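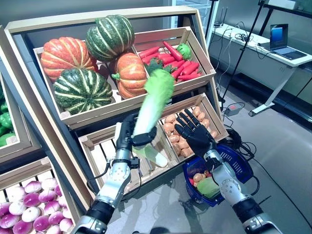

The greengrocer's display has become the most dishonest piece of furniture in America, and I say that as someone who owns a fake-distressed coffee table. Tilt a shelf toward the customer, put the vegetables in crates, and a person who came in for one onion will leave with a squash the size of a toddler. The tilt does most of it. A pumpkin sitting flat is a chore, but a pumpkin leaning toward you has opinions about soup. The classic arrangement still puts the showy stuff up top, orange pumpkins in with the striped green ones, carrots alongside with their tops on, and leaves the potatoes to the lower tier, where potatoes have always lived. Napa cabbage goes wherever it likes. It's tall, it's pale at one end and frilly at the other, and it has never stacked properly in its life.

Food > Shopping > Features

The Crate Escape
By Thaddeus Haverford
16 March 2023

Print this article | E-mail to a friend

Rukhsana Magsi has been arranging vegetables for 13 years, the last several of them at Zaidi, a corner market in Flinamdale with a green awning and a door that sticks. She doesn't care for the word "curated."

"It's carrots," she told me. "I put the carrots out."

She does a bit more than that. Carrots at Zaidi never share a crate with anything orange, a rule she broke one October and still brings up with some bitterness. Potatoes go where a person can reach them without bending much, as people buying potatoes tend to handle every one. She keeps one crate low on stock when she can stand to. Shoppers trust a crate that other shoppers have been at.

The crates themselves are another matter. Years ago they came free with the produce and you were glad to be rid of them. Now Draltov, which builds shop fittings a few miles out of town, will sell you a natural wood crate for $50, and it has never held a vegetable before yours. Marisol Solís, who handles orders there, says the slats are the selling point.

"People want to see between them," she said. I asked what they saw. "The other side," she said, and went back to her invoice.

I bought one, naturally. It sits on my kitchen counter at an angle, propped on a cookbook, and for 3 days it was magnificent. Then we ate the carrots. My neighbor Jericho Enriquez came by and asked if I was moving out.

Magsi, when I confessed, was kind about it. A home cook wants a dark cupboard for potatoes, she said, and a drawer in the fridge for the carrots, with the leafy tops cut off first or they'll go limp on you. The cabbage can go in the fridge whole. None of this requires a crate.

Then she sold me a pumpkin. It was leaning.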